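The Garden Shift at Workdale

The toughest job in the Workdale robotics club this year is putting away toys. Plastic forks, rakes and a trowel, the kind you'd hand a four-year-old in a sandbox, have to end up in a pink bucket, and two robot arms have to put them there. It's wonderfully hard!

The club meets in a former sewing room behind the school library, and it has entered the tidy-up class at the Kanach student meet in June. Each team gets two arms, one table and a set of household things that people move without thinking. Students steer the arms by hand over and over, save every run, and train a program on what they saved. So far they have 496 runs they're willing to keep. They want 1,750 before spring break — an ambitious number for a club that also has homework.

Most of the arguing is over the pickup. Handles lie flat, so a gripper has to come down at a good angle and close in the right spot. Then comes the bucket, where a tool can catch on the rim or land with its prongs sticking up.

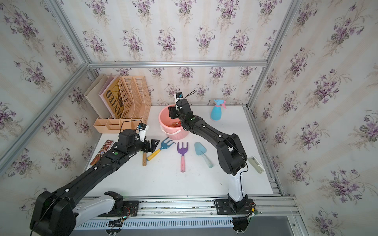
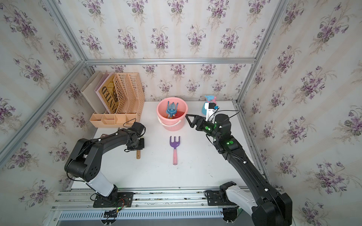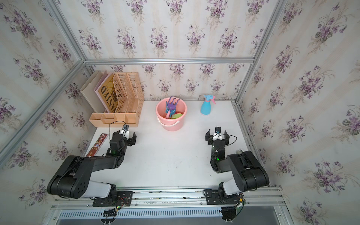

Purple violets and a pink bucket, another day's work for the club.

Does a run count if a tool ends up prongs-up in the bucket?
Under the Kanach rules it counts as long as the tool stays in when the arm lets go. The club holds itself to something stricter and repeats any run where the bucket gets dragged more than a hand's width.

The two-arm part is where the students light up. One arm alone can do the task, slowly. With both going, somebody has to decide who takes the left side of the table and who gets to the bucket first, and the drivers have worked out a system of short calls borrowed from volleyball. "Mine" means exactly what it means on the court. Two drivers who talk well together can finish in half the time of two who don't, and you can hear the difference from the hallway.

The training program is called Unonar, a name left over from an earlier class that everyone has since forgotten how to explain. It runs overnight on a computer in the library office. In the morning somebody opens the door before first period, loads the newest version and lets the arms try on their own. Good mornings are loud. On the bad ones there's a crowd at the whiteboard by lunch, and a fresh list of angles to practice after school.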